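Zirau Kitchen Words
A small word list of household and kitchen terms in Persian and English

Version 4, November. Maintained by Elaheh Bagheri and Kourosh Shokri.

Zirau is a list of 623 words that people use at home when they cook, eat and clean. Each word is given in Persian script, in Latin letters and in English. We made it for learners and for small language tools.
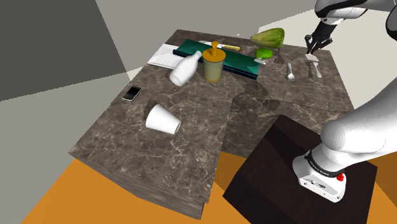
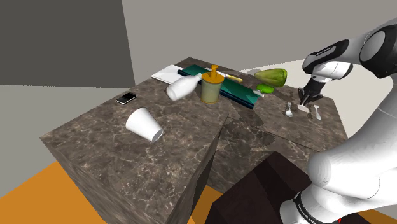
Household objects on a marble-textured table, two rendered views.

What is in the files

words.csv has one row for each word. The columns are id, persian, latin, english, group, region, note. The encoding is UTF-8 and the separator is a semicolon, so please check this before you open it in a spreadsheet program.

groups.csv has the 20 groups, for example cutlery, fruit, cloth, storage, bread. One word belongs to one group only. For "sofreh" we discussed a long time and put it in cloth.

changes.txt has the history from version 1.

How the words were collected

The first list came from the shopping notes and recipe notebooks of 8 families. Nasrin Salehi typed them and Golshifteh Taheri compared the spelling with two printed dictionaries. When the dictionaries did not agree, we kept the form which the family wrote, and the other form is in the note column.

The Latin spelling follows the Parsa table, version 2. Long "a" is written "aa". The glottal stop is not written at the beginning of a word.

Known problems

The region column is empty for many rows. Words for bread are mostly from Tehran and Shiraz, and the north is weak. Some English translations are British and we are still changing them ("tea towel" is now "dish towel"). Plural forms are not included.

Using the list

You may copy, change and share it, also in paid courses, if you name Zirau and the version number. The Brirkent flash card program can read words.csv directly. In Grarklow you must first rename the column "latin" to "reading".

Corrections

Please send one correction per message, with the id of the row. Setareh Yazdani reads them and answers in Persian or English. Corrections for version 5 are open now.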